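Section 4. Placing and Leveling the Sulance Postal Scale

4.1 Before you start

The Sulance bench scale is supplied with the platform, the display unit, one coiled cable, a power adapter, and a check weight. Keep the shipping foam. The scale must be repacked in it if it is returned to Mondal for service.

Choose the work surface before removing the platform from its bag. The surface must be flat, rigid, and free of vibration. Folding tables and rolling carts are not suitable. Do not place the scale under an air vent or within 10 inches of a window that is opened during the day.

Caution: Do not lift the scale by the platform. Lift it by the base, with both hands.

4.2 Leveling

1. Set the base on the work surface with the bubble level facing you.
2. Loosen the lock nuts on all 4 feet by one full turn.
3. Turn the two front feet until the bubble is centered from left to right.
4. Turn the two rear feet, in equal amounts, until the bubble is centered from front to back.
5. Press lightly on each corner of the base. If the base rocks, lower the foot at that corner until it touches the surface, then check the bubble again.
6. Tighten the lock nuts by hand. Using a wrench can strip the threads.

Note: Repeat steps 3 through 6 whenever the scale is moved, even if it is moved along the same table.

4.3 Connecting power

1. Plug the coiled cable into the socket marked DISP on the rear of the base.
2. Plug the adapter into the display unit, then into a 120-volt outlet.
3. Press and hold ON until the display shows dashes.
4. Allow the scale to warm up for 10 minutes with nothing on the platform.

Caution: Use only the adapter supplied. Damage caused by other adapters is not covered by the Mondal warranty.

4.4 Setting the tare for open boxes

Tare must be set for each size of box. A stored tare is kept when the power is off.

1. Place the empty box on the platform, clear of the display cable.
2. Wait for the STABLE light, then press TARE. The display returns to zero.
3. To store the value, hold TARE and press a number key.
4. Remove the box. The display shows a negative value, which is normal.
5. Put the item in the box away from the scale. A sheet of plain paper laid on the table protects the finish.

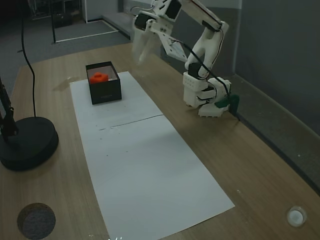 6. Return the box to the platform and read the net weight once the STABLE light comes on.

4.5 If the reading drifts

Check that nothing is touching the platform, including the cable and the wall. Check the bubble level. If the drift continues, turn the scale off, repeat the warm-up in 4.3, and run the check weight procedure in Section 5.

Units with the Dandgate display do not have a STABLE light. On these units, wait until the small circle in the corner of the display stops flashing.

Section 4 revised 2020-12-12. Replaces the loose sheet packed with earlier units.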